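Chapter 7
Playing at Home

In this chapter
What home advantage is, and how to measure it without fooling yourself
The crowd, and why it gets more credit than it may deserve
Travel, sleep and the bus
Officials under pressure
What happens when a team moves house

Key terms: home advantage, balanced schedule, neutral site, familiarity effect, officiating bias, territoriality

Every sport has a few beliefs that nearly everyone in it holds, and most of them fall apart when someone bothers to check. Momentum has had a rough time of it. So has the pep talk. Home advantage is the awkward exception. It was a piece of barroom wisdom long before anyone ran the numbers, and when the numbers were finally run, the barroom was right. Researchers have been a little sore about this ever since.

Consider the Inbridge Soccer League, which we met in Chapter 3 and which will follow us around for the rest of the book. It plays a balanced schedule, meaning that each club visits every other club as often as it hosts them. Over the seasons we have on record, that gives us 300 games. The home side won 146 of them. The visitors won 96, and the remaining 58 were draws, which the league's supporters recall mainly as rain.

If where you play made no difference, we would expect the wins to split more or less evenly between hosts and guests. They don't. The gap is wide enough that even the Bivomden club, who finished last in most of those seasons and seemed to take a quiet pride in it, had a respectable record on their own field. Away from it they were dreadful. Same players, same coach, same shirts, and a different team got off the bus.

So the effect is there. The trouble starts when we ask where it comes from.
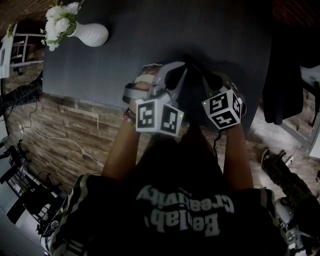 One reader of the previous edition wrote in to say that the whole chapter could be cut to a single sentence, namely that people play better when their friends are shouting for them, and that anyone who had ever stood on a field would know as much. We have kept the letter, partly because it is well written and partly because it states the popular theory better than we did. It may even be correct. But look at what it asks us to believe. It asks us to believe that shouting helps, that it helps the home side more than it annoys them, and that the visitors, who often bring a busload of shouters of their own, get nothing much out of it. Each of those claims can be tested, and they do not all come out equally well.

7.1 Measuring the thing first

Before explaining an effect, measure it. Students tend to skip this step, and so do television panels.

The simplest measure is the share of games won by the home side. It is easy to work out and easy to misread. Draws are the first headache. A league with plenty of draws will show a lower share of home wins than a league with few, even if playing at home matters just as much in both. One common fix is to use points instead: add up all the points earned in the league and ask what portion went to teams playing at home. Another is to leave the draws out and look only at games somebody won. Both are fine. Switching between them halfway through a paper is not, though it is done more often than you would hope.

The schedule is the second headache. In a balanced schedule, good teams and bad teams host equally often, so their quality cancels out. In an unbalanced one, it may not. Suppose the strong clubs are handed more home dates, as happens in tournaments where the top seeds host the early rounds. Home teams will then win a great deal, and most of what you are measuring is that they are strong. The Kokine Cup is a good warning. Its host sides win so often in the first round that you might think the grass was on the payroll. The hosts in that round are also the best teams in the draw.

Finally, watch out for the single season. A club can win nearly everything at home one year and very little the next, with no change that anyone can point to. Small samples do this. They have no shame about it. A coach who has been told that his stadium is a fortress should enjoy the compliment and wait for more data.

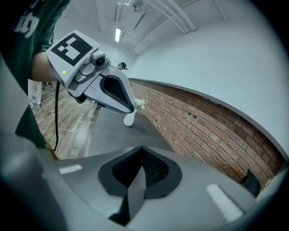
Figure 7.2. A light gray hand-held gripper with a square marker plate mounted on top.

7.2 Four suspects

Writers on the subject usually bring in the same suspects, and we will follow them, while keeping in mind that they may well have worked together.

The crowd is the first, and it is the one with the best publicist. Crowd effects can be studied by comparing full grounds with thin ones, or by looking at games played with the gates closed. What such comparisons show depends a good deal on the sport, and on whether we look at what the players do or at what the officials do. Section 7.3 takes these one at a time.

Travel is the second. It sounds persuasive until you recall how short many trips are. The longest journey in the Inbridge league takes around 2 hours, and the visitors still lose. Long flights across time zones are another matter, and there the case is stronger. Section 7.4 looks at sleep, meals, and the effect on the human spine of a rented bus.

Familiarity is the third. Home players know the slope, the wind, the soft corner, and the spot where the evening sun comes in at eye level. The old ground at Bogdan sloped badly enough that visiting goalkeepers complained of it in writing. When the club moved to a new, flat field, it gave us the sort of natural experiment that researchers dream about and supporters don't. Section 7.5 tells that story, with tables.

The officials are the fourth. Here the claim is that referees lean toward the home side, usually without meaning to, in close calls and in added time. Supporters of every club are certain that this is true of every referee except when their own team is at home. We will try to be more careful in Section 7.6.

Before you read on

Pick a team you follow and write down, from memory, how much better you think it does at home than away. Then look up its last few seasons and work out the real figure both ways, once with draws left out and once using points. Keep the first number. You will need it again in Chapter 9, where the subject is memory.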